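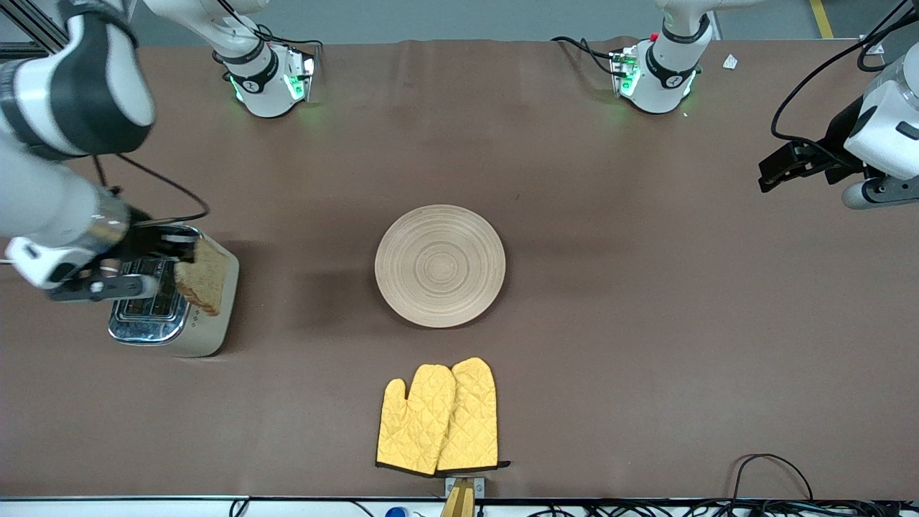
Section 4. Setting Up a Playoff Series

4.1 Before you begin

The Rikberg League Manager lets an administrator build a knockout series once the regular season standings have been locked. Only users with the Administrator or Fixtures role can create a series. Users with the Scorer role can view the bracket and enter results but cannot change the draw.

Check that every regular season game has a final score. Postponed games must be replayed, forfeited or cancelled before the standings will lock.

4.2 Creating the bracket

1. Open the Season menu and choose Playoffs, then New Series.

2. Select the division. The Grevmont Cup and the Casten Shield are loaded as sample competitions and may be deleted at any time.

3. Enter the number of teams that qualify. If the number does not fill the bracket evenly, the highest seeds receive a bye in the first round.

4. Choose the series length for each round: single game, best of three, best of five or best of seven. The length may differ from one round to the next.

5. Choose how teams are seeded. Standings Order uses the locked table. Manual Order allows you to drag teams into position.

6. Select Save Draft. The bracket is not visible to clubs or the public at this stage.

Note: A division may hold up to 20 teams in one bracket. Larger competitions should be split into conferences, with a final series created separately.

4.3 Home court and scheduling

1. In the draft bracket, select a round and choose Home Pattern.

2. For a best of seven series, choose either 2-2-1-1-1 or 2-3-2. The higher seed is given the first home game under both patterns.

3. Enter the venue and starting time for each game. Games that may not be needed are marked "if required" and are released automatically when the series is decided.

4. Select Check Conflicts. Any venue already booked within the same period is shown in red.

Caution: Changing the home pattern after tickets have been issued does not cancel those tickets. Contact each venue before making the change.

4.4 Publishing

1. Select Review and confirm the team names, colours and seeds.

2. Select Publish. Notices are sent to all registered club contacts in batches of 100, so a large mailing may take several minutes to finish.

3. To correct an error after publishing, choose Withdraw, amend the draft and publish again. Results already entered are kept - the draw for any completed game cannot be altered.

Note: The public bracket page is limited to 2,000 visitors at one time on the standard licence. See Section 9 for other licence levels.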